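Teaching by demonstration: your questions

Does the robot learn a job after one showing?
No. Our PC teardown set at Triltdale took 2000 demonstrations, and we still wouldn't leave it alone with a case it hasn't met.

Is remote control as good as guiding the arm by hand?
For coarse moves, yes. For latches and plugs we doubt it. You lose the feel, and people pull too hard.

The Brekke brochure says 87 percent success. True?
On their bench, maybe. Ask which cases, and who reset them between tries.

How long before a new operator is any use?
Plan on 7 shifts. The first 2 are mostly bad recordings — delete them.

Can it handle cables?
Sometimes. Loose wiring is where most of our runs end, and more data hasn't fixed it yet. 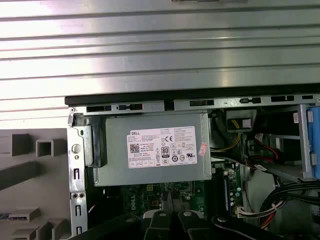

Wrist view inside a desktop tower, power supply at center.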